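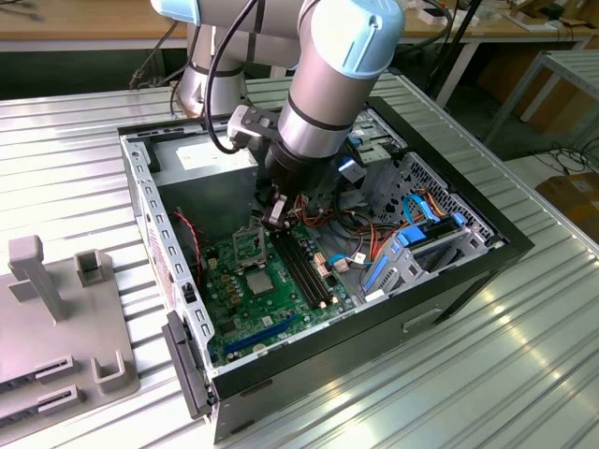 The Bowen plant made a thickener for low-fat yogurt, and its records went back further than its equipment. Every lot had a line in the ledger: source starch, degree of crosslinking, viscosity, moisture, residual reagent. The analyst assigned to the night shift read these lines before doing anything else. She had thought about lot 1146 most days that spring.

Home Products Library Safety Sheets Contact

Lot 1146 was a modified corn starch. It met specification. Viscosity was at the middle of the range and moisture was low. The residual reagent value was below the limit, and it was the same value, to the last digit, as the value for the lot before it, and for the lot before that. She pulled the bench sheets. The chromatograms attached to the three lots were one chromatogram, printed three times. The baseline had a small dip at 4 minutes, where the injection valve had stuck, and the dip was in each of them.

She ran the retained sample. Sample preparation took most of the shift: suspend in water, stir for 30 minutes, spin, filter, dilute. The centrifuge was an old Okon and had to be loaded with the heavy tube toward the door or it walked across the bench. She injected the standard, then the blank, then the sample. The blank was clean. The sample peak was 10 times the limit.

She repeated it with a fresh filter and a fresh standard. The second result agreed with the first.

The customer was Brastotari, which put the thickener into a dessert sold to hospitals. The dessert was given to patients who could not swallow thin liquids. Her father had eaten it for the last part of his life, the vanilla one, from a plastic spoon, and she had read the back of the cup to him when he asked what was in it. Modified corn starch, she had read. He had asked what it was modified with. She had told him that the modification was slight and that the reagent was washed out afterward.

She wrote the result in the ledger in ink. Under remarks she wrote: retained sample, duplicate preparation, original chromatogram not traceable to this lot. She signed it. Then she tested the two earlier lots, and the first was within the limit and the second was not.

The wash step was at the far end of the plant, in the Rutenetti building, past the dryers. She walked there with the ledger under her coat. The wash tanks were running. The flow meter on the second tank read the design rate, and she stood and looked at the outlet pipe for some time before she put her hand on it. Water moving at that rate can be felt through the wall of a pipe. She went to the first tank and put her hand on that outlet, and felt it, and came back.

The needle on the second meter did not move when she closed the valve. She opened the valve again, wrote down the reading, and went to find the switch for the conveyor.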